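Progress report to the Mimura Fund, June
Lirnport Community Kitchen

Thank you again for your patience while we found our feet. The lunches are going beautifully, and 83 neighbours have now signed up!
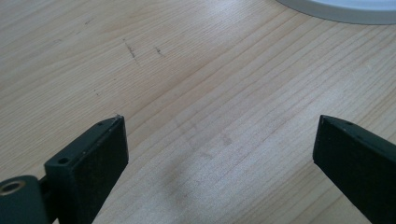 Ayten Çetinkaya has taken on the baking mornings, and we couldn't be happier. She likes a pale wooden tabletop like this one for rolling, so we've asked Reltberg to quote on two.
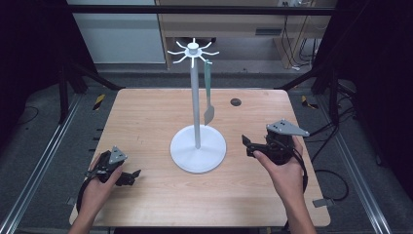

Storage is still our sore point. Drawers swallow everything, and a white mug tree with a spatula hung off one arm has the utensils colour-coded crowd quite keen (teal handle for cakes, they tell me). Tokgöz will fit the shelves next month.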